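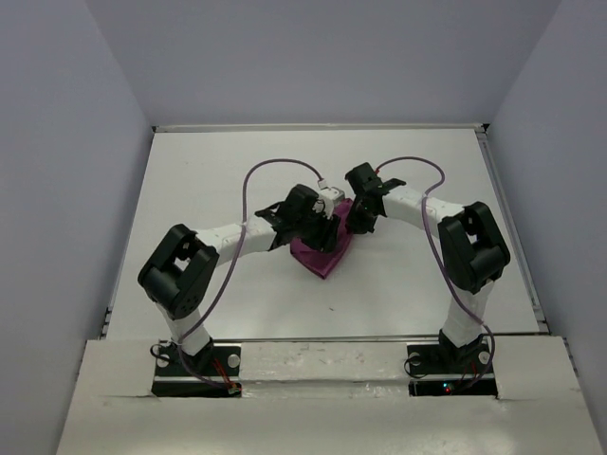 Noreen Warraich
Workroom lead and keeper of the fabric shelves, Skanenside

Welcome back to the gallery! I have been meaning to put up a new page since April, and then the big sort of the remnant shelves came along and ate up all my evenings, as it does every year. If you have never been to see us, we are the long room upstairs from the Brundum shop, and we keep cloth for school plays, dance groups and anyone who turns up with a plan for a costume.

Magenta on the white tabletop
I had to start with this color. It leans toward purple, it has a gloss to it, and you can see a little way through it, so wherever the cloth folds over on itself the shade goes deeper along the crease. Crumpled into a rough triangle like this, point down, it makes me think of a pocket square that has had a long evening. Gunnel Lindqvist wants something in this shade for the finale skirts, and I can see why.

A word on folding the shiny ones
Cottons are easy, they stay where you put them. Anything slippery wants to slide off the pile the minute your back is turned, so we fold in half, then in half again, and roll it up from the closed side (loosely, please, or we will be ironing until supper). Aarne Turunen likes to put tissue in between. I never have the patience, but his rolls do look nicer than mine.

How the shelves are set out now
Pinks, reds and purples are by the window, blues and greens under the stairs to the loft, and everything with sequins in the 16 lidded tubs by the door. The list stands at 923 pieces, after Saqib Tarar and I went through it twice and came up with two different answers the first time.

Borrowing
You can take up to three pieces for over two weeks if you tell us beforehand, and we ask that they come back clean. Write your name in the green book, and put the shelf letter next to it so we know where things live. Arsalan Siddiqui has the key on the evenings when I am away.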